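Arkevine Opens Demonstration Program for Household Handling Tasks at Prundport

August 19, 2022

Arkevine has opened a program at its Prundport site in which operators teach robot arms to handle everyday objects by guiding them through each task. The program, named Ilie, began as a trial in May and has now been extended to all three of the site's teaching stations.

Under Ilie, a robot is not given a written set of motions. An operator carries out the task through the robot, either by holding the arm and moving it directly or by steering it from a nearby desk with a pair of hand controls. The arm's joint positions, the opening of the gripper and the view from a camera at the wrist are recorded together. Each complete run is stored as one demonstration.

The site has recorded 1748 demonstrations to date. They cover 34 tasks, most of them involving cloth, shallow containers and light kitchen goods. Tasks with cloth were given priority in the first stage of the program. Fabric changes shape when it is touched, and its position is difficult to describe in advance with fixed measurements.

The wrist view is central to the method. A camera mounted close to the gripper keeps both fingers in sight as they approach the work, so that the record shows the gap between them and whatever lies in it. During remote sessions the same view is shown to the operator, who is asked to rely on it for the last part of each approach.
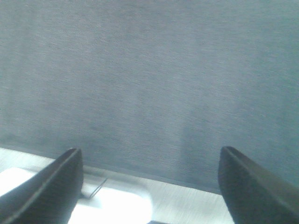
Operators new to the program complete a training period before their recordings are accepted. They begin with hand guiding, which gives a direct sense of the arm's reach and weight, and then move to remote control. Arkevine reports that remote control takes longer to learn, but that it leaves the operator's hands and arms out of the camera's view. For that reason it is now the standard method for new recordings, and hand guiding is kept for training and for tasks that call for slow contact with a surface.

Sessions are limited to 90 minutes. Operators change places at the end of each session, and the arms are returned to a set starting position before work resumes. Between runs, the objects are moved by hand to new places on the work surface. Operators are instructed to vary the angle of the cloth and the distance between objects, and to keep runs in which a first grasp fails and is corrected - these are marked separately and stored with the rest.

Review of the recordings is carried out by Tronosham, which has worked with Arkevine since the trial stage. Its reviewers check that the camera record and the arm record match in time, and they remove runs in which the arm was stopped or the control link was lost. The remaining runs are used to train the software that will later attempt the same tasks without an operator. A person will remain at the station during those attempts and will be able to halt the arm at any point.

The next stage will add tasks that require two arms working together, including the folding of larger pieces of fabric. Work on the two-arm station is under way at Prundport, and recording there will start once the safety checks are complete. The existing stations will continue on their present schedule.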